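Courses > Robot Learning > Handouts > Unit 6

Overview | Schedule | Handouts | Lab Sheets | Grading

Unit 6: Collecting Demonstrations for a Grasping Policy
Revised August 5, 2019

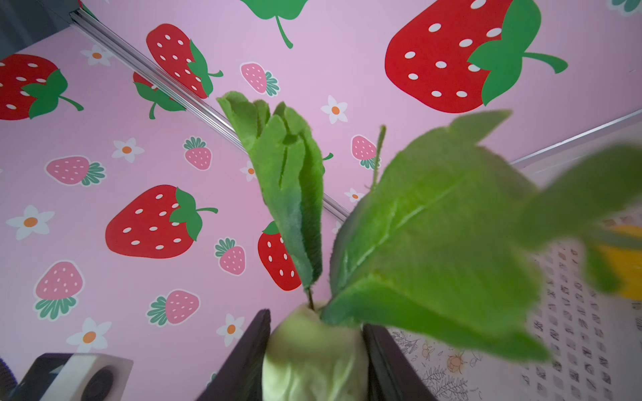
Figure 6.1. Wrist view with a leafy green vegetable held at its pale base between the two fingers. Patterned wall behind.

6.1 Terms

A demonstration is one complete recording of a task, from the start pose to the release. It consists of a stream of wrist images and, for each image, the arm pose and the finger opening at that moment. A policy trained by imitation sees only these pairs. It has no access to what the operator intended or to what the operator could see from the side of the table.

An episode is a demonstration plus its label (success, failure, discard) and its log line. The lab software, Kodier, writes the log line when the operator closes the recording.

6.2 The wrist view

The wrist camera moves with the fingers, so the fingers stay nearly fixed in the image while everything else shifts. This is useful. The policy can learn the relation between finger and object directly in image space, with no calibration between camera and arm.

The cost is in close range. Note in Figure 6.1 that the base of the vegetable is soft in focus and runs out of the image at the bottom, while the leaves take up much of the middle and right. Contact happens where the image is least informative. For this reason the finger opening must be recorded with every image. Episodes in which that channel drops out are discarded, even if the grasp looks good.

6.3 Background

A printed wall such as the one in Figure 6.1, with red and pink strawberries and small white flowers, gives the network many edges and colors that have nothing to do with the task. If every episode is recorded against the same wall, the policy may use the print as a position cue. It will then do well in the lab and poorly elsewhere.

Green is a particular problem in this view. The strawberries have green leaves of their own, and a color threshold set to find the vegetable will also return parts of the wall. Students who want a baseline based on color should report false detections on the background separately.

6.4 Object variation

Leafy items are harder than blocks. The leaves bend, overlap and hide each other, and the outline from one approach says little about the outline from the next. The base is the preferred grasp point in this unit. Grasps on a leaf are allowed, but get their own label.

Between episodes, change the object's position and its rotation. Do not return it to a mark on the table.

6.5 Quantities

The Sumon set holds 3000 episodes. Each group adds 40. Of the episodes recorded in June, 530 were reviewed by hand and 260 of those were kept. The most common fault was a long pause before closing the fingers — the policy copies the pause and, in some cases, never leaves it.

Split by session, never by image. Neighboring images from one episode are almost identical, and a random split puts near copies in both training and test data.

6.6 Before the next lab

Read the Wieczorek lab sheet, parts 1 and 2. Bring a written rule for telling failure from discard. Groups using the Grulto loader should check that image and pose times agree at the start and the end of one episode; a drift that is small at the start can exceed one image interval by the end.

Contact the course office | Copyright 2019 Robot Learning course staff | Back to top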